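Controllers last longer with a wipe after each session. Use a cloth barely damp with water and keep it off the ports.

## Sticky buttons

Turn the pad off. Run a dry cotton bud round the rim of each button, then press it 20 times.

For stick drift, recalibrate first – on the Velura pad it's under Settings, Input.
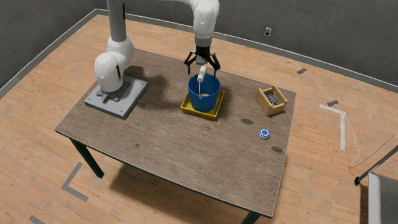
## Charging and storage

- Unplug at full charge.
- Going away in June? Leave the battery at 40 per cent.
- Coil cables loosely – tight bends split the Purneck ones near the plug.
- Keep headsets off radiators.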